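Trultcombe Nail Supply – Packing and Sorting Assistant (part-time)

Location: Pronthorpe, ground floor workroom
Hours: 6 hours per shift, start 8:30 a.m.
Start: September
Reports to: Packing Lead
Reference: 217

Position summary

Trultcombe fills mail orders for nail polish, base coats and removers for salons and home customers. The current range has 147 shades. The Packing and Sorting Assistant takes bottles that come back from salon display sets, sorts them by shade group, places them in trays and passes the trays to the labeling bench. We are filling 2 positions. Both are the same job on the same shift.

Returned bottles reach the workroom loose and in no order. Shades that are far apart on the chart are easy to separate. Most errors happen in the pale groups, where cream, pale yellow and light pink are close enough to be mixed up under poor light. Applicants must be able to tell these apart consistently. A color matching check is part of the interview.

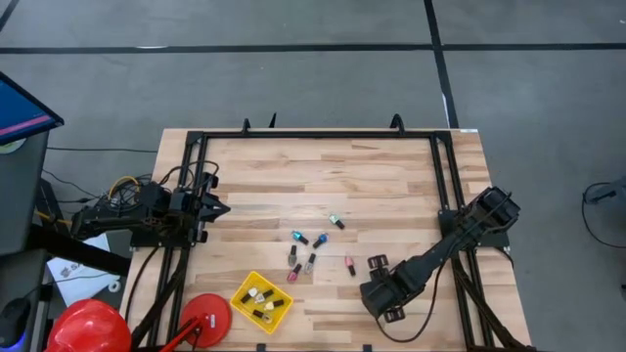 Nail polish bottles and yellow tray on the wooden worktable

The yellow tray is for the cream and pale yellow group. Mint, teal, blue, gray, lavender and the pinks stay out of it and go to their own trays. If a bottle is between two groups, set it aside and check the number on the base against the shade chart. Do not guess from the cap. Caps in this range are black and give no information about the contents.

Duties

Unpack returned display sets and remove loose paper and padding.
Inspect each bottle for chips, leaks and dried polish at the neck.
Tighten caps by hand. Pliers are not used on glass.
Sort bottles by shade group and place them in the correct tray.
Wipe the tray bottom before refilling. Polish residue sticks in the grid.
Record rejected bottles on the return sheet, with shade number and reason.
Move full trays to the labeling bench and bring back empties.
Wipe down the worktable at the end of the shift. Use the cleaner supplied – acetone is not allowed on the wood.

Requirements

Normal color vision, with or without corrective lenses.
Steady hands and the ability to handle small glass bottles for long periods.
Able to stand for up to 2 hours between breaks. Stools are available.
Able to lift a full shipping carton from floor to bench height.
Basic written English for the return sheet.
No known sensitivity to nail polish or solvent fumes. The room is ventilated, but leaking bottles do come in.

Previous packing work is useful but not required. Experience in a salon or a beauty supply store counts, particularly if you have worked with shade charts. Training takes place on the job during the first week and is paid at the full rate.

Work conditions

Gloves and aprons are provided. Long sleeves must be rolled above the wrist at the worktable. Food and drinks are kept in the break room. Phones stay in the lockers during the shift. The workroom is on one level with step-free access from the parking lot. The bus stop is at the front gate.

The positions are permanent after a trial period. Pay is hourly and is stated in the offer letter, along with the vacation schedule. Extra shifts may be offered before the winter holidays and are optional.

How to apply

Send a resume or a one-page work history to Ebony Hollis, Personnel, at the Pronthorpe address. Put reference 217 on the first page. Cover letters are not needed. State whether you can work the full shift and the earliest date you can start. Applications by mail or in person at the front desk are both accepted – the desk closes at 4 p.m.

Applicants selected for interview will be contacted by phone. Bring reading glasses if you use them.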